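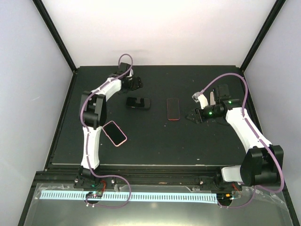
What is a service loop snag?

A service loop snag is a robot fault in which the slack part of a cable on a moving arm catches on something, so that the arm pulls on its own wiring as it moves.

Search this wiki Go Advanced

Service loop snag

A service loop snag (also loop catch, or in older shop talk a "hang-up") is a mechanical fault of robot arms with external cabling. It is one of the most common causes of stoppages on small bench-mounted arms, and one of the most interesting, because a single catch can show up as a motor fault, a communication fault, a bad camera picture or a dropped part depending on which wire gives way first. The subject is best known from the Prollthorpe stoppages, a run of failures on a phone handling line that changed the way several builders route their cables.

Cause

Every joint on an arm changes the distance between two points on its outside. A cable fixed on both sides of a joint needs spare length to cover that change, and the spare length forms a loop. If the loop is too short, the cable goes tight at the end of the joint's travel. If it is too long, it swings, sags and finds things to catch on: a bolt head, the corner of a motor housing, a board connector, the edge of a rail, or the other arm.

Two-arm cells are especially prone. Each arm sweeps through space that the other one also uses, and the loops travel above and behind the wrists where path planning software usually sees nothing at all. Most planners model the links and the gripper as solid shapes and leave the cable out. An arm can therefore pass every collision check with a wide margin and still hook its neighbor's wiring on the way past.

Cable ties are a cause as well as a cure. A tie that slides along a link moves slack from one joint to the next, often over many shifts, until a loop that was set correctly at installation has grown at the wrist and shrunk at the elbow.

Course of the fault

A typical snag has 3 stages. In the first, the loop touches and slips free, with no sign except a faint tick and perhaps a scuff on the jacket. In the second, it holds for a moment. Motor current rises at one joint, the controller pushes harder to stay on its path, and the arm then jumps slightly when the loop lets go. In the third, the loop holds for good. Either the controller trips on a following error, or the connector pulls out.

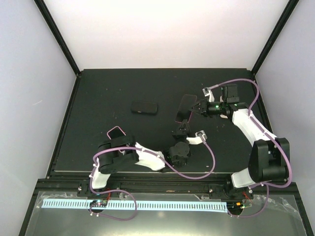
The second stage is the dangerous one for the work. The jump when a loop releases can be small enough to stay inside the controller's error limit, yet large enough to move a gripper sideways into a part. With thin, flat objects such as phones the usual result is a part knocked out of position, a scratched screen or a poor grip that fails later in the move. Operators who see only the end of this chain tend to blame the fingers or the vision system. Fingers get changed, cameras get recalibrated, and the loop goes on catching!

Intermittent data faults belong to the same stage. A connector that is tugged a little on every cycle may lose contact for a few milliseconds at a time. Where motors are wired in a daisy chain, a bad contact near the base can make every motor beyond it drop off the bus together, which looks like a power failure.

The Prollthorpe stoppages

The Prollthorpe plant ran 14 two-arm cells that sorted returned phones and removed their protective cases. The arms were supplied by Birkance and the cells were assembled on site. Starting in January, the cells began to stop with wrist motor faults, at first once or twice a week and then several times in a shift. Replacing the motors helped for a day or so each time – long enough to look like a repair.

The pattern was found by Grasten, the firm hired to service the line. Its engineers left the motors alone and logged joint current against arm position. The peaks fell in the same small region of travel in every affected cell, always with the forearm raised and the wrist turned inward. Filming the cells from the side then showed the wrist loop dropping behind the elbow housing and catching there as the arm reached back. The new motors had "worked" only because fitting them meant redoing the ties.

The remedy was wonderfully cheap. The wrist loop was shortened by 50 millimeters, the ties were seated in notches so they could not slide, and one reach in the program was split into two moves. A test cell then ran 4000 cycles without a fault, and the change was made across the line.
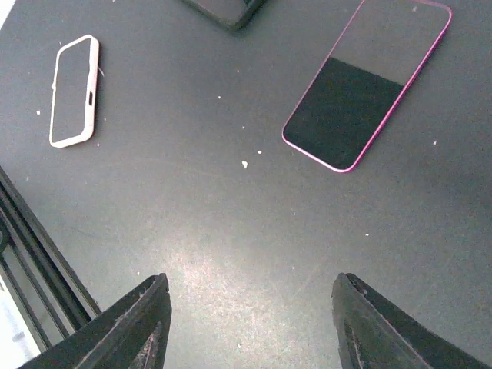 One loose end remained. Two of the cells had also been dropping phones, and the cable change cured only one of them. The other had worn finger faces, a separate problem that the snags had hidden for months. The case is often cited in training for this reason: a cell can have two faults that produce the same scratched phone.

Detection

The simplest check is to run the program at low speed while watching the cable instead of the gripper. All joints should be taken to the ends of the travel the program really uses, with both arms in motion. Shiny spots on the jacket, ties that have turned, and pale rub marks on a housing all deserve a closer look.

Current logging catches what the eye misses. A rise that repeats at one position and does not change with the weight of the part points to a snag or a tight loop. The Marti test, named for the bench rig on which it was first run, compares two slow passes through the same path, one with the cable tied normally and one with the loop held clear on a stand. Any difference between the two current traces comes from the cable. Power must be off, and both arms supported, before anyone moves the loop by hand.

Prevention

Common measures include:

- fixing ties to molded features so they cannot creep
- placing loops on the outer side of each arm, away from the shared space
- adding strain relief ahead of every connector
- adding a padded "ghost" shape to the planner around each loop
- lowering the following error limit during slow, close work

Internal cabling removes the problem almost completely, but small arms seldom have room for it, and a broken internal wire takes far longer to replace.

Related articles
Cable carrier
Daisy-chain wiring
Following error
Gripper finger wear
Strain relief
Two-arm work cell

Contact the editors | Copyright the contributors | Back to top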